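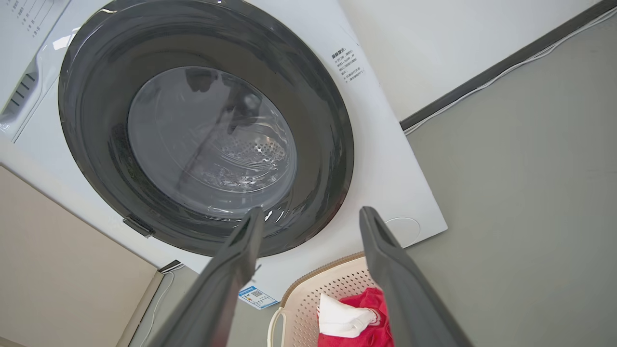

图4-1 机门、玻璃视窗与前面板

第四章 机门、视窗及内筒的日常检查与清洁

4.1 适用范围

本章适用于Drandach系列前开门滚筒洗衣机，内容包括机门外圈、玻璃视窗、门封、不锈钢内筒及洗涤剂盒的检查与清洁。进水、排水和电源的连接见第二章，程序选择见第三章。Drandach系列各型号的前面板印刷文字及部件位置可能略有差别，操作时以实物为准。

4.2 准备工作

清洁前备齐以下物品：
软布2块（一块湿用，一块干用）
中性清洁剂
软毛刷
浅口水盘
橡胶手套

不得使用钢丝球、去污粉、汽油、稀释剂或含氯浓缩漂白剂擦拭机门和前面板。

注意：清洁前应关闭电源并拔下插头。手上有水时不得接触插头。

4.3 阅读前面板提示

前面板右上部印有“温馨提示”。首次使用前应通读全文。提示文字为印刷内容，清洁时用拧干的软布轻擦，不要用硬物刮擦，也不要用酒精反复擦拭。字迹磨损后仍以本手册为准。

4.4 开启机门

1. 确认程序已结束，门锁指示灯熄灭。
2. 透过玻璃视窗观察内筒。如能看到积水，不要开门，先运行“单脱水”或“排水”程序。
3. 程序结束后等待2分钟，待门锁释放。
4. 握住门圈拉手一侧，平稳向外拉开。
5. 机门打不开时，不得用工具撬动门圈。断电后重新通电，再执行第1步。仍无法打开的，按第六章“应急开门”操作。

警告：高温程序运行中及刚结束时，玻璃视窗表面温度较高。儿童应远离机门。

4.5 清洁门圈与玻璃视窗

1. 将软布浸入加有少量中性清洁剂的温水中，拧干。
2. 沿门圈由上至下擦拭。深色亮面门圈容易显出指纹和水渍，擦后应立即用干布收干。
3. 擦拭玻璃外侧。
4. 打开机门，擦拭玻璃内侧。玻璃向内凸出的部分与门封接触，此处易积存线屑，应逐段清除。
5. 检查玻璃有无裂纹、崩边。发现裂纹应停止使用，联系Funside服务网点更换整扇机门，不得自行粘补。

说明：视窗上出现白色雾状痕迹，多为水垢或洗涤剂残留。可用稀释的柠檬酸溶液擦拭，再以清水擦净。

4.6 清洁门封

1. 用手指轻轻翻开门封褶皱，取出硬币、发夹、纸屑等异物。
2. 用湿布擦净褶皱底部，下半圈为重点。
3. 用干布吸去残留水分。
4. 检查门封表面有无破损、硬化或脱槽。

门封出现黑色霉点时，可用沾有稀释除霉剂的布敷于霉点处，时间不超过17分钟，随后用清水擦净，并空筒运行一次漂洗程序。除霉剂不得与酸性清洁剂同时使用。

4.7 检查内筒

1. 用手转动内筒一周，确认转动顺畅，无异常摩擦声。
2. 沿筒壁检查小孔。孔内如有线头或细小异物，用软毛刷刷出，不得使用金属针。
3. 检查筒壁有无锈迹。不锈钢本身不易生锈，锈迹多由遗留在筒内的铁质物品引起，用中性清洁剂擦除即可。
4. 孔边如有毛刺，应停止使用并报修，避免勾伤衣物。

4.8 筒清洁程序

累计洗涤次数较多或筒内有异味时，应运行筒清洁程序。

1. 取出筒内全部衣物。
2. 将Brendberg筒清洁粉一袋直接倒入内筒。液体洗涤剂和柔顺剂不得同时加入。
3. 关紧机门，听到锁合声为止。
4. 选择“筒清洁”，按启动键。该程序全程71分钟，中途不要断电。
5. 程序结束后开门，擦去门封和视窗内侧的残渣。
6. 机门保持微开，使筒内自然风干。

注意：家中有幼儿或宠物时，机门微开期间应有人看护。再次使用前先检查筒内。

4.9 清洁洗涤剂盒

1. 将洗涤剂盒拉至止动位置，按下卡舌，整体取出。
2. 用温水浸泡后刷洗各格，取下柔顺剂格的虹吸盖单独冲洗。
3. 用布擦净盒腔内壁，不得向盒腔内直接冲水。
4. 装回虹吸盖，将洗涤剂盒沿导轨推到底。

4.10 常见现象

现象：机门关不上
处理：检查门封处是否夹有衣物，检查门钩是否变形。

现象：门下方滴水
处理：清洁门封及玻璃接触面。清洁后仍滴水，关闭水龙头并报修。

现象：视窗看不到水
处理：滚筒机用水量较少，运行时水位可低于视窗下缘，属正常现象。

现象：脱水时门圈震动明显
处理：暂停程序，将衣物抖散后重新放入，并检查四只底脚是否着地。

4.11 检查记录

公用洗衣间应在每次筒清洁后填写记录，内容包括机号、月份、门封状况、视窗状况、内筒状况及检查人签名。记录表见附录B，配件订购代号以“Cui”开头，门封与机门组件分别列出。

本章编写：Mehrangiz Moradi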